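Vintage Dive Watches and Gauges: Your Questions Answered

Welcome! These pages get a lot of mail, and much of it asks the same things, so I've gathered the answers in one place. Most of what follows is about old depth gauges, wrist compasses and double-hose regulators, because those are what I collect, restore and (when they behave) take underwater.

I've just bought my first double-hose regulator. Can I dive it right away?

Please don't! Even one that looks perfect in the box needs a full service first. The rubber parts age whether the regulator is used or not, and a diaphragm that feels soft on the outside edge can be cracked right where it folds. Replace the diaphragm, the exhaust valve, both hoses and the mouthpiece valves, then have the first stage checked by someone who knows the design. After that, start in a pool, in the shallow end, with a friend who has a modern rig. You'll be grinning from ear to ear the first time the bubbles go off behind your head instead of in front of your face.

Why does it breathe harder when I look up?

It's all about where the diaphragm sits. On a double-hose, it's behind your neck, so when you swim face down it's a little shallower than your lungs and you have to pull a bit more. Roll onto your back and the air almost pours in. Getting the regulator low and close between the shoulder blades makes a huge difference. Most people who tell me theirs breathes badly have the tank strapped too high.

What is a Galard?

The Galard was a twin-hose regulator built in small numbers, with a brass case and a rather handsome round label. The workshop turned out 900 before it closed. Serial numbers are stamped on the rim of the case, under the clips, and you have to take two clips off to read them. If yours has no number, it may have a replacement lower can, which was a common repair. I'd still love to hear about it.

Are parts available?

Yes, more than ever. Pinheiro makes a silicone diaphragm that fits the Galard and most regulators of that size, and it's lovely stuff – thin, supple and clear enough to see the lever through. Hoses are easy to find in black rubber. Original clips are the hard part. I keep a jar of spares and swap them for anything interesting.

How do I clean a brass case without ruining it?

Slowly. Start with warm water, dish soap and a soft toothbrush, and leave it overnight if there's salt in the seams. Green crust comes off with white vinegar mixed half and half with water, but only for a few minutes at a time, and rinse it well. Skip the wire wheel. If the chrome is still on there, even in patches, leave it alone. Chrome with a few scars has so much more life in it than a case that's been buffed to a mirror.

Can the old depth gauges be trusted?

For looking at, always. For diving, wear a modern one too. Capillary gauges are the exception that surprises people: there's so little to go wrong that a clean one is still very good in shallow water. They get hard to read as you go deeper, as the marks crowd together. Oil-filled gauges often leak from the back seal, and one with a bubble the size of a pea may still work fine. My own Ono reads 8 feet on dry land, and I'm terribly fond of it.

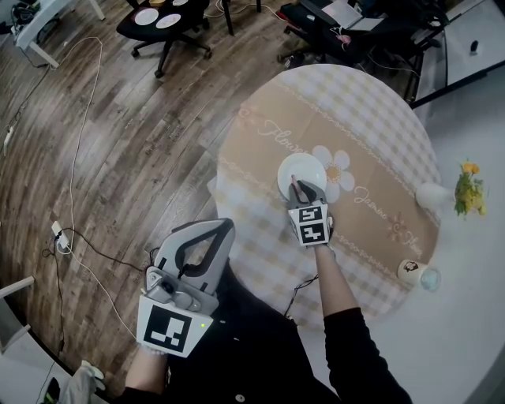
Vitória Bastos

How do I check a gauge at home?

You need a small pressure pot with a clear lid and a test gauge you believe in. Put the old gauge inside with some water, bring the pressure up gently, and write down both readings every few feet of depth. Then do the same on the way back down. A gauge that reads a steady amount too high is easy to live with. One that sticks on the way down needs opening up, usually for a dry pivot. Never go past the top mark on the dial. I've seen a needle wrap itself around its own post, and it's a sad sight.

What tank should I use?

A modern steel tank that's in test, every time. Old tanks are wonderful on a stand in the hallway, but an expired one has no business being filled. You also need to know what your regulator was built for. Many early models want a lower supply pressure than today's fills, so ask before you connect anything.

Do vintage divers use a buoyancy vest?

Some do, some don't. In the early days people went in with a harness and the right amount of lead and that was that. It works beautifully in a thin suit in shallow water. If you're in thick neoprene or going any deeper, wear a vest. It doesn't spoil the fun one bit!

Where can I try this with other people?

We meet at Gellcombe, the flooded quarry, in June. It's 18 feet deep along the training shelf, with room to kneel and fiddle with straps. Newcomers can borrow a serviced double-hose after a pool session, and there's usually a swap table by the gate from 8 in the morning. Bring your certification card, a lunch and your odd bits.

What's my old regulator worth?

I don't give prices by mail, sorry. Condition, box, label and serial number all change the answer. What I can do is tell you what you have. Send me a clear shot of the label, one of the back and the serial number if you can find it. There are more than 200 regulators in my notebook now and I'm always happy to add another.

Can I send you my regulator to service?

I only work on my own gear and the loaners, but I keep a list of people who do good work on double-hoses, and I'll gladly pass it on. Write to me with the make and model and tell me where you live.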